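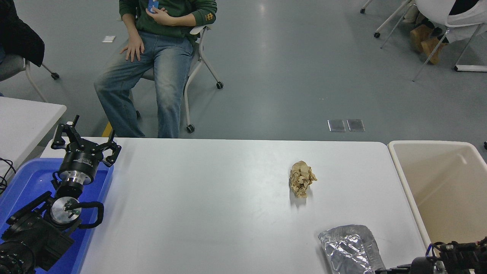 Search this site Go

Sorting Light Packaging Waste at a Shared Table: Paper, Foil and the Single Bin

Shewit Kassa
Saturday, October 8, 2022
4 min read

1. Purpose

The Pirnham study rooms send mixed table waste to one collection point. Crumpled paper and foil snack bags make up most of it by volume. This project measured how much bin space the two materials take up when discarded as found, and how much is saved when they are flattened first.

2. Materials

Paper items were brown wrapping and bag paper. Foil items were empty snack bags with a metallic surface. Items with food left inside were excluded. Work was done on a white rectangular table with a beige plastic bin next to it. The bin was emptied before each run.

A total of 381 items was collected in May, from the study rooms and from the Beyene lunch counter. Their combined mass was 2549 g. Items were weighed in batches, as the scale was not reliable below 5 g.

3. Method

Each run used 20 items. In the first condition, items went into the bin in the state in which they were received. In the second, each item was opened by hand, pressed flat on the tabletop and folded once. The fill height was read against a ruler held to the inside wall. The contents were not pushed down in either condition.

Paper and foil were run separately, then mixed. Items were drawn from the collection bags without looking and returned afterward, so a single item could appear in more than one run. This is a weakness, as paper that has been pressed once does not fully go back to its earlier shape. Flattened paper was crumpled again by hand before it was returned.

4. Results

Flattening lowered the fill height in all 23 paired runs. The effect was larger for paper. A wad of paper holds its folds and traps air between the ridges, and wads do not nest. Foil bags start out closer to flat but spring back after pressing, and several opened again after the single fold. A second fold held better in a short side test, which was not part of the main runs.

Mixed runs fell between the two. Foil bags placed over flattened paper slid toward the wall of the bin and made the height uneven. In those cases the highest point was recorded.

5. Limits

Bin shape was not varied. The rounded rim made readings near the top less certain. The time needed to flatten each item was not recorded and should be, before any change is proposed to the Prirkine collection schedule.

6. Further work

Repeat with two folds for foil, and with a straight-walled bin of known volume.

Contact | © 2022 Brolano Student Reports | Back to top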